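3.2 Scene package and simulated workcell

The package under review is the cabinet-tending kit sold by Hendberg, supplied as a simulation-first product: the buyer receives a set of rendered scenes, a controller interface and a mounting drawing, and may order the physical parts later. We obtained the June release through the Haltinton reseller and installed it on two workstations at the Stalasbridge laboratory. No changes were made to the geometry, and lighting was left at the supplied defaults.

Each scene consists of a room, a table, a single arm and one piece of furniture with which the arm is expected to work. The arm is fixed to a block on the tabletop. According to the kit manual, the block height may be edited in the scene file, but the collision model is not rebuilt when this is done. We therefore kept the supplied height throughout and note the fault for other users.

The furniture class considered in this section is the open-framed cabinet. It is the hardest of the five classes in the package to observe from a fixed viewpoint, as posts and side members come between the camera and the arm. In the default view the arm rises beside the cabinet and bends behind it, so that the end of the arm is hidden (Figure 2). The open bay between the upper and lower volumes is in view, but its surfaces are dark and differ little from one another in brightness. Any method that relies on edges or on contrast should be expected to suffer.

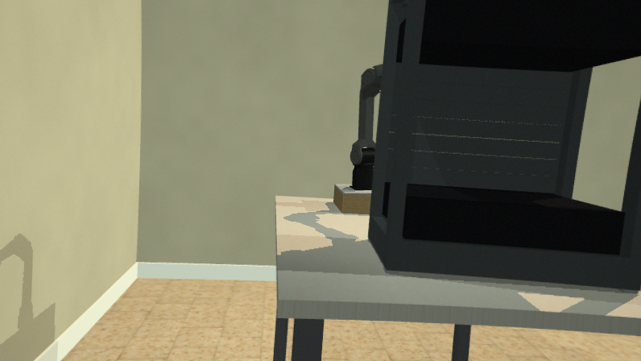

Figure 2. Default view of the cabinet scene as rendered by the kit. The arm stands on a wooden block to the left of the cabinet.

3.3 Rendering and image quality

Surface textures are adequate for the floor and walls. The shadows are more useful than we had expected. They fall across the tabletop in well-defined patches, and an arm-like outline is also cast low on the left wall, away from the table. A detector trained only on evenly lit scenes may well respond to such an outline, and we treat this as a fair test – it is a condition that a real workcell with a low lamp would also produce.

We rendered 3,649 views of the cabinet class, varying the joint angles of the arm and the position of the light. Of these, 2,037 were used for training and 1,217 for testing. The remainder were set aside because the solver had reported contact between the arm and a cabinet post at the start of the run. The kit does not flag such views in its own export, and the contact log has to be read separately.

3.4 Controller interface

Commands are sent as joint targets or as tool poses. Joint targets were followed without trouble. Tool poses inside the bay were sometimes refused with a general error that did not say whether reach or collision was the cause. Charpentier's planner, which we used in place of the supplied one, avoids the problem by checking reach first. The Falcão wrapper offers a similar check but was not compatible with the June release at the time of testing.

Licences are issued per workstation – a second seat had to be bought for the rendering machine, and this should be allowed for when costs are compared in Section 5.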